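Small baskets, happy Mondays

There is a particular joy in a small laundry basket, and I say that as someone who spent years lugging a huge wicker hamper down two flights of stairs in Plondcombe. It held everything, so everything went in it, and by August I was dreading the sight of the thing. Then I swapped it for a little plastic one with holes in the sides and – oh, the difference!

A small basket fills up quickly, and that's its charm. A red top with white trim, perhaps a pair of socks, and you're nearly there. You carry it under one arm, you put it down wherever you like, and the whole job is over before the kettle has cooled.
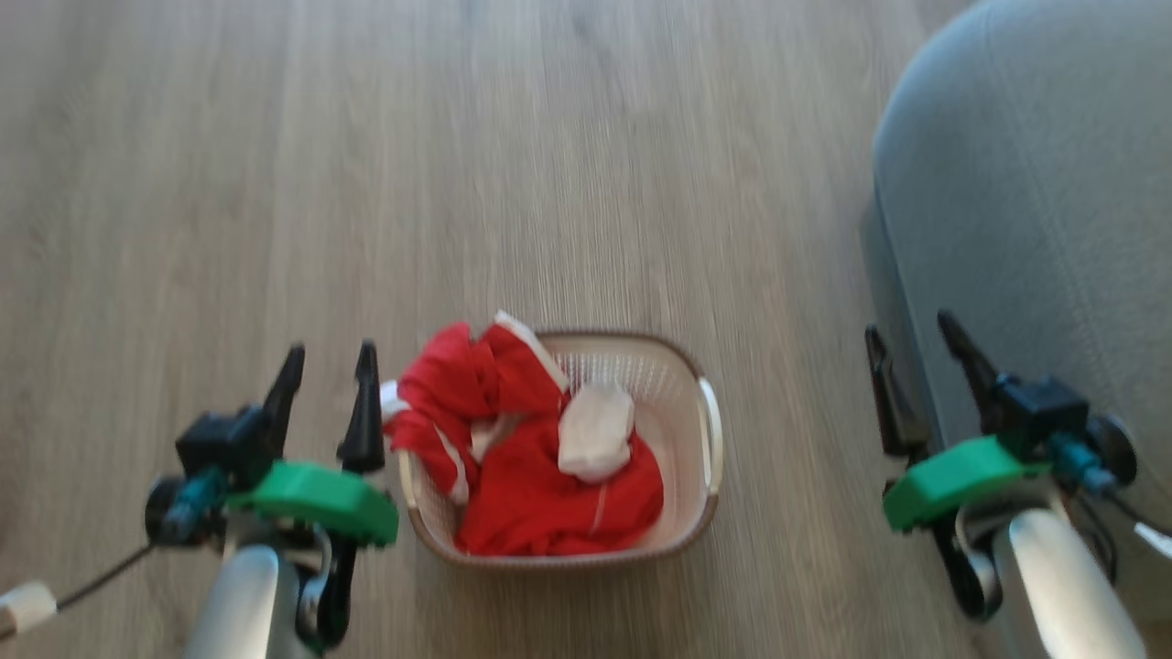 Mechthild Gruber wrote to say that she keeps 3 on the go in her flat in Flancombe, one for reds, one for whites and one for whatever is left, and hasn't sorted a wash on the kitchen floor for some 8 years. I'm terribly envious of her cupboard space.

Do look for a rim that's smooth all the way round, especially if you wash knitwear (I lost a good cuff to a rough edge). A handle that curves outwards is kinder to the knuckles – try it full before you decide. And leave damp towels out of it until they've had an hour on the rail.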